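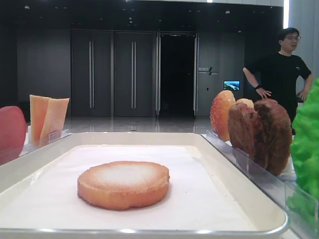

Vol. 32, page 274

Eating for one and a bit

The midwives at the Deditz clinic in Truvinitz get the same question at nearly every first visit: how much more should I eat? In the first three months, usually nothing extra. Later on the clinic suggests up to 400 more calories a day, which is a sandwich and a glass of milk.

Nausea changes the plan. Women who came to the April class said dry toast before getting up helped, and so did small meals every two hours. Iron tablets made it worse for several of them, and the clinic moved those to bedtime.

Ask before taking any supplement bought without a prescription. The next class is at the Riedl Street rooms on 03/05/2022. Bring your prenatal record and a list of anything you can't keep down.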